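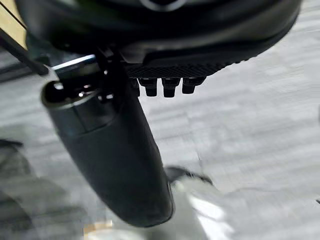 Packing room, Trindton, August. Layout trial, afternoon.

August, 4:40 pm

Second go at the new packing layout. Gonçalo wants a yes or no before the Trurnstead order and I'm not ready to give him one. Notes while I still remember them.

The claim, as I understand it from the Pusetti sheet: put the wrap on the left, boxes under the bench, tape and labels on the right, and everything moves in one direction. No crossing over, fewer forgotten inserts, faster. The sheet has a drawing with arrows. It doesn't say how tall the person is, or whether they're left-handed, or what they were packing. I suspect mugs. Everything works with mugs.

We packed jars, the 600 ml ones with the clamp lids. Old layout before lunch, new layout after. I know that's a bad way to do it. By the afternoon we'd had all morning to get good at jars, so any gain gets credited to the furniture. Rosalind said so before I did and then helped anyway.

Total through the room today was 406 boxes, both layouts together. The afternoon felt quicker. I don't trust "felt." Nobody wrote down when the morning run stopped, including me, and we lost time to the tape delivery in the middle of it. So I have a day's total and no rate for either half. Write down start and stop next time, on paper, on the wall.

What I'm willing to put my name to:

Boxes under the bench is worse. You bend for every one. Rosalind moved a stack up beside her partway through, so the last part of the new layout wasn't really the new layout. I'd leave them up there.

Wrap on the left is fine. Might even be good. It stops the roll wandering into the labels.

Inserts got missed 7 times in the afternoon. I don't have a morning number to compare it to, since we only started opening boxes to check after lunch. Gonçalo will want to read this as "the new layout causes missed inserts" and he can't. He also can't read it as an improvement, which is how the sheet would put it.

Labels curl on the right side because that's where the fan blows. Moved the fan. Should have been obvious.

Then the Mwakyusa dividers, the slotted cardboard ones. We've been told they cut breakage. We tried two fits, snug and with a little room. Snug takes both hands and some swearing. The looser one drops in easily, but you can hear the jars knock when you tip the box. I did the shake test by the door and nothing broke in either fit. All that says is that I don't shake as hard as a truck. I'd want a real shipment out to Trurnstead and back before we buy more of these, and I'd want plain crumpled paper in the same shipment, packed by the same person.

R.B. added at the bottom of my scrap sheet: "paper is slower but I'd bet on it." Copying it here so it doesn't get lost.

For the next run:
- new layout first, old layout second
- boxes on the bench top both times
- open and check every box from the start
- 2 people, same spots all day
- fan stays off the labels

Gonçalo, if you're reading this before I find you: please don't order the second bench yet. The order form is in the blue folder and I haven't signed it.

Still to do tonight: repack the ones with missing inserts, sweep up the paper bits, find the good scissors.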